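The Handyman Who Tells People to Put the Drill Down

The man who runs the repair counter at Marport has heard every version of the same promise. Anyone can tile a bathroom. Anyone can hang a door. He has spent years cleaning up after people who believed it, and he agreed to talk to me on the condition that I leave his name out, as his customers would recognize themselves and he'd like them to keep coming back.

I went in doubtful. A man who gets paid to fix things has every reason to tell us we can't fix them ourselves, and I said so before I had my coat off.

"Sure," he said. "And the guy selling you the drill has every reason to say you can. So who do you listen to?"

I didn't think that was much of an answer. I asked him for a number.

He went to a drawer and pulled out a bill from March. The job was a kitchen faucet. The homeowner had bought the part, watched a video and cross-threaded the supply line. "She paid me $342," he said. "If she'd called me first it would have been $100 plus the faucet. Most of the rest was the cabinet floor."

One bill doesn't prove a thing, and I told him that too. How many people put in a faucet that same month and never had to call anyone? He shrugged. "I don't see those people. Fair point."

What videos leave out

His main complaint is with how-to videos, and on this I came around a little. He says they are filmed in rooms where every wall is straight and every shutoff valve turns. He pulled one up on the shop computer, a shelf project that ran under 30 minutes from start to finish.

"Look at that wall," he said. "When did you last see a wall like that? My own house doesn't have one. You put a level on any wall in this town and tell me what you get."

I asked whether beginners aren't better off with a clean demonstration than with none. He thought about it longer than I expected.

"For learning what the tool does, yes. For learning the job, no. My mother taught me to patch plaster and she did it on a bad wall, in bad light, with me holding the bucket. I learned it on the bad wall." 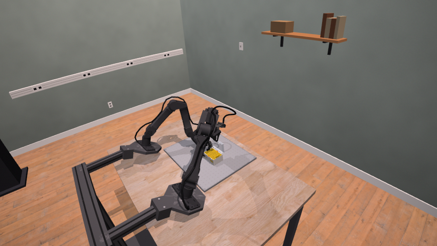 Where he draws the line

He does teach, it should be said. A beginners' evening runs at the shop, and the list of things he'll cover is short: patching, caulking, painting, replacing a toilet flapper, fixing a sticking door. He won't do wiring and he won't do gas. I asked if five topics was a bit thin for people who pay to come.

"They can go to Arkmont if they want the long list," he said. Arkmont, the big store out by the highway, offers a deck-building class that lasts one afternoon. He had a few things to say about that class, most of which I'll skip. I haven't taken it, so I can't tell you whether he's right.

He was just as hard on gadgets. Customers keep asking him about the Rutari, a laser measure that is supposed to replace the tape. He bought one. "It's fine. It tells you the room is crooked to a very small fraction. Then you still have to deal with the crooked room."

And what would he buy, starting from nothing? A decent hammer, two screwdrivers, a putty knife, a level. He wouldn't name a brand, and when I pushed he said he'd borrow before he bought.

I'm still not convinced that people need talking out of trying. I've ruined a few things in my own house and fixed more than I've ruined, as far as I know. When I told him this he asked who had done my bathroom caulk. I said I had.

"Recently?"

Last year, I said. He asked if it was already pulling away at the corner by the tub. I told him I'd have to check.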